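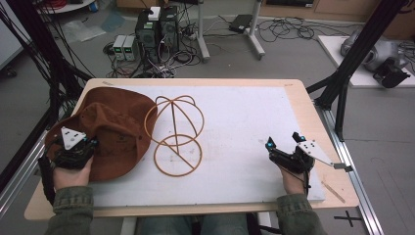
A pair of Landum hand grippers at the tray, with the bucket hat and the wire hat form.

Landum hand gripper, pair
Shared workshop build, sold as a kit or assembled
Designed by Hannelore Tiedemann, wired by Henrike Kleinschmidt

Landum is a pair of grippers you hold and work yourself. You do a job with them, the job gets recorded, and later an arm has a go at doing the same thing with nobody holding on. The arm's first attempts will be worse than yours. So will its tenth. Bring a book.

We built the first pair for ourselves, on a bench shared with a bicycle repairer and a man who restores clocks, and both of them have opinions about our cables. The second pair went to a friend. The third is why there is now a product page.

The hat job

Getting a soft hat on to a form is our usual test. A wooden block doesn't much care how you pick it up. A bucket hat folds its brim over itself and sulks. If your grip is poor you will find out in the first minute, and so will everyone at the next bench.

White foam board makes a good surface for this. It marks easily -- ours has smudges and pencil lines that no longer mean anything to either of us -- but it is cheap to replace and kind to jaw tips.

What you get
Two black grippers, left and right
Two white triangular plates, drilled for screws
Hand straps and cables
Screws, with a few over for the ones that go under the fridge
Printed build notes, 34 pages, of which 2 are an apology for page 19

Not included: tray, rails, computer, hat.

Specifications
Weight, each: 800 g
Jaw opening: 102 mm
Indicator lights: blue
Supply: bench supply or the Anunano power lead (sold separately)
Assembly time: one evening if you read the notes first, a weekend if you are Henrike

Fitting notes

Put the strap on before you plug in the cable. Done the other way round you end up wearing both, and you will need a second person to get out. Tighten the plate screws by hand. Hannelore has stripped enough threads with a power driver to be firm on this point.

The older Borach plates fit, but the holes are a touch tight. The Vidal ones don't fit at all, whatever the forum says.

Orders and repairs

Kits go out on a Friday. Repairs come back when they are done, usually with a short note about what you did to it. Spare straps can be added to any order at checkout.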